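# Gripper shop habits worth stealing

I love a clean bench, and I love a gripper that closes the same way on day 18 as it did on day one! Most of it comes down to small house rules. Ours at Piletti hang by the door, and Seija Hämäläinen adds to them in pencil.

- Wipe the pads with a barely damp lint-free cloth before each session.
- Keep solvents off textured pads. They go shiny, and then they slip.
- Log every open-close cycle and swap the pads at 3,000.
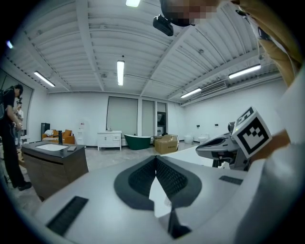 Markers get their own rule, and it's my favorite: hands stay off the printed faces, always. One greasy thumbprint can throw the tracking for a whole afternoon (ask Murray Perron about October). Pick the tool up by the handle, with the marker cube standing clear of your fingers, and check that the thick black border is clean and unscratched all the way around. A scuffed one gets reprinted. We've done nearly 100 so far and I still enjoy peeling the backing off!

Vents next. A soft, dry paintbrush lifts dust out of the grille lines beautifully. Go easy with canned air, and hold the can upright.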